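4.3 Clasificación de material de oficina y pilas sueltas

Este apartado se aplica al puesto de mesa Zedel con dos cubetas transparentes. Para el armario de fondo, véase el capítulo 3.

1. Despeje el tablero de madera y retire migas y restos con un paño seco. No utilice limpiadores líquidos.

2. Coloque las cubetas sobre la mesa con la boca hacia arriba. Una se destina a las pilas; la otra, al material pequeño.

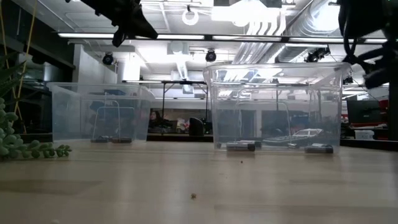 Las paredes se estrechan hacia la base, de modo que la superficie útil del fondo es menor que la de la boca. Deposite primero las piezas planas y pesadas.

3. Compruebe que cada cubeta lleva la etiqueta de inventario Pamari (serie 2,494). La etiqueta va en la cara inferior.

PRECAUCIÓN: no mezcle pilas con piezas metálicas en la misma cubeta. El contacto entre polos puede provocar un cortocircuito.

4. Separe las pilas cilíndricas que estén sueltas sobre la mesa. Tómelas de una en una - nunca a puñados - y deposítelas tumbadas.

5. Deje la calculadora para el final, con las teclas hacia arriba. No apoye nada sobre el teclado.

NOTA: la maceta de suculentas puede permanecer en la mesa. Aparte los tallos colgantes antes de desplazar una cubeta. 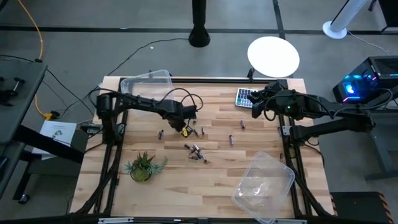
4.4 Registro y entrega

Anote el contenido de cada cubeta en la hoja 37. Las pilas agotadas se entregan a Svenja Hollenstein en marzo; las demás vuelven al almacén Leitner.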